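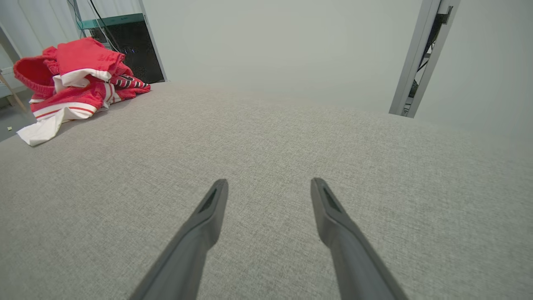
Folding jerseys with contrast sleeves so the print doesn't crease

Posted in Laundry and Storage, 26/06/2023. Viewed 2,029 times.

I look after the kit for a youth club, mostly red shirts with white sleeves and striped cuffs. I fold them on a padded, fabric-covered surface. Two problems. The sleeves never end up the same length once turned in, so the stack leans. And the printing on some shirts has started to show a hard line where the fold crosses it. They go into Sustimberg drawers, 50 cm wide, and stay there until November. Is there a folding order that avoids both?

Manaia Hapeta

Lay the shirt face down and smooth the body from the hem toward the collar before touching the sleeves. Most uneven sleeves come from a body that is still bunched on one side. Turn each sleeve in at the shoulder seam and line up the cuff stripes with the side of the body – the stripes are a better guide than the fabric edge.

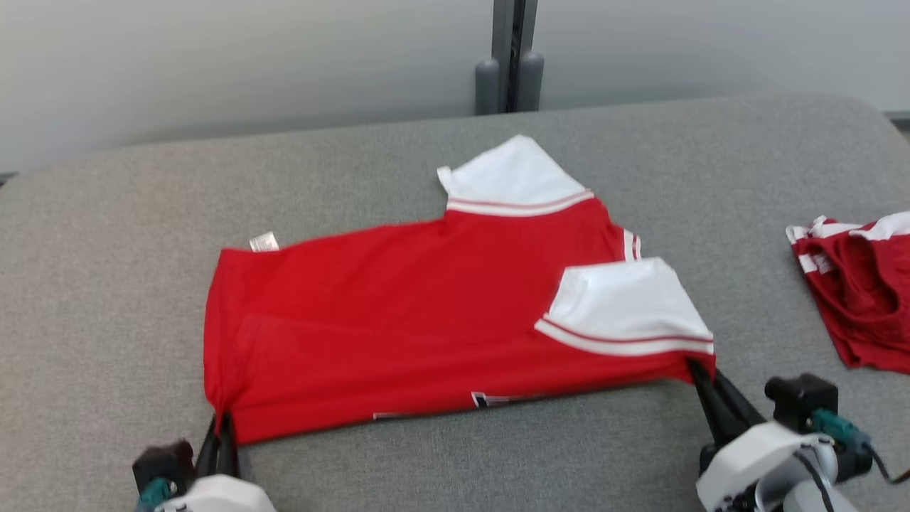
After that, take both bottom corners and bring the hem up in one movement. If one corner is lifted first, the knit skews and the side seams no longer match. A padded surface grips the cloth slightly, so lift the hem clear of it instead of dragging it. Stop the hem just below the collar.

For the print, fold above or below the number, never through it. On a large number this usually means two unequal folds in place of a half fold. If a line has already set, leave the shirt flat for a day. Do not iron directly on the print.

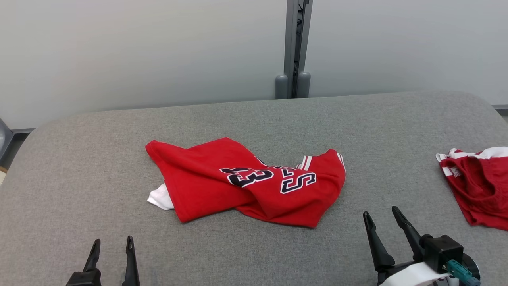
Hakim Yeoh

Agree on the corners. I would not fold numbered shirts at all for a storage period that long. Roll them loosely from the hem with the print facing out and a sheet of plain tissue inside. Rolls take around 2 inches more height than a flat stack, so measure the drawer first.

Stinix

just hang them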